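Do you really need a special grout cleaner?

I doubt it. I paid for a bottle of Hakala last July, and after 3 rounds on the kitchen counter the lines looked about the same as they did with baking soda and an old toothbrush.

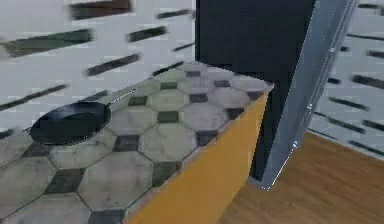 Vinegar is the other thing everybody swears by. Skip it - it's an acid, and it eats at unsealed grout. The fizz you get when you mix it with baking soda looks impressive and mostly leaves you with salty water. Dish soap, warm water, rinse twice, dry with a rag.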